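Cream insulated bottle, metal threads smell weird. Toss it or save it?

Home > Kitchen Talk > Cups, Bottles and Lunch Stuff
12 replies, 597 views

pebblejar
22 Dec 2025
Okay, bottle people, I need opinions. I've had a Skorkico insulated bottle since July and I love it, mostly for the shape (skinny shoulder, wide bottom, fits my hand great). But the neck has started to smell. Not the inside so much, I stuck my whole nose in there, it's the metal threads where the cap screws on. I drink coffee with oat milk out of it most mornings and water the rest of the day. Regular dish soap does nothing. It cost me 28 dollars and I'm not ready to give up on it. What do you all do?

mudroom_mel
Baking soda! Spoonful in the bottle, fill with hot water right up to the brim so it covers the neck, leave it overnight. Rinse like crazy in the morning. I do this with every bottle in the house and there are a LOT of bottles in this house.

tincuptoo
Soaking the inside won't touch it if the gunk is on the outside of the threads. Get an old toothbrush and go around the neck. Then do the cap, and pull the rubber ring out of the cap, that's where mine always hides. I pried mine out with a butter knife and I'm not going to tell you what was under it.

pebblejar
Wait, the ring comes out??

tincuptoo
On most of them, yes. Go gently, it stretches.

lakeeffectlou
Oat milk is your problem. I quit putting any kind of milk in mine and haven't had a smell in 9 months. Water bottle for water, mug for coffee.

mudroom_mel
Oh come on lou, it's a bottle, people put drinks in it. I've had coffee with cream in mine every day for years and it's fine because I wash it the same night.

lakeeffectlou
"The same night" is doing a lot of work there. Mine used to sit in the car until I remembered it.

gravelbike_dad
Can we talk about drying? I'm convinced half of this is people putting the cap back on while it's still damp in there. I leave mine open until the next morning. The narrow-necked ones take forever so I tip them, neck lower than the base, and let them drip into a towel.

Same general shape I'm talking about, cream one with the metal neck, cap off:

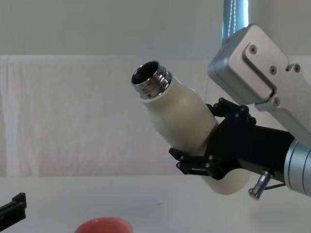

What I do, in order
1. Toothbrush and dish soap around the threads, inside and out.
2. Baking soda soak like mel said, but in the sink, because I always overfill it.
3. Cap and ring in a bowl of hot water with a splash of white vinegar.
4. Rinse all of it, tip the bottle, walk away until morning.

pebblejar
Ooh, that's really close to mine! Mine has the matte outside too. Doing all four steps tonight, I even found a toothbrush.

oddsockdrawer
I'll be the one who says dishwasher. Top rack, done. I've put my Stiltumora through it twice a week forever and it looks brand new.

gravelbike_dad
Please check the bottom of the bottle before you do that. A lot of insulated ones say hand wash only. I ran my old one through and the coating got chalky and it quit keeping things cold.

oddsockdrawer
Mine says dishwasher safe right on it so I guess it depends. Still think hand washing a bottle with a neck that narrow is a punishment.

tincuptoo
Bottle brush with the bendy handle. Hardware store, same aisle as the sponges. Mine's so ugly my kid thinks it's for the toilet.

pebblejar
Update for anybody who finds this later. The ring DID come out, and yes, tincuptoo, I see what you mean, I almost threw the whole cap in the trash. Threads smell like nothing now. Cap still has a tiny bit of old coffee if I really go looking for it, so it's getting another round of vinegar. lou, I'm keeping my oat milk, sorry!

lakeeffectlou
See you back here in July.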